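Ticket 258 - mortgage arrears figures wrong on Cuslow estate map
Opened by: Belmiro Abreu, Terkbridge housing advice desk
Status: open, waiting on data

Problem
Neighbourhood map showing Cuslow with zero households in negative equity. Can't be right, we had 9 in through the door from there in October alone. Plendach next door looks fine. Figueroa ward looks fine too I think, not checked every street.

What I tried
Refreshed, logged out, different browser. Same. Exported the table instead of the map and the Cuslow rows are there but the loan balance column is blank. House values are filled in. So it has a value and nothing to take off it, and calls that zero.
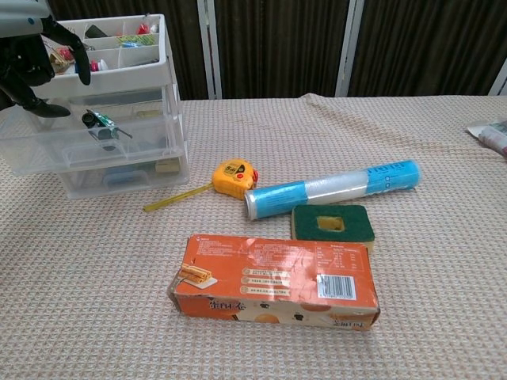 Reply - Kalevi Kauppinen, 11.40
Found part of it. Lender file for Cuslow came in with the pound sign left in the balance column, importer reads it as text and drops it. Stripped the signs and re-ran. 3 streets still blank, looks like the old postcodes from before the boundary change. Dont use the map for anything public yet.

Reply - Belmiro, 12.15
Too late for one thing, the printed handout for tonights tenants and owners meeting has the old map on page 2. Will pull the page. Can you send just the Cuslow total, no map?

Reply - Kalevi, 14.05
Total sent, over 3 times what the Plendach one shows so pls read it against last year before you quote it. Might be double counting second charges - some homes have two loans and I can't tell if the lender already added them up. Have asked.

Still to do
Match old postcodes to new
Answer from lender on second charges
Blank balance should show as "no data" on the map, not zero
Re-check Figueroa street by street, Belmiro to send teh list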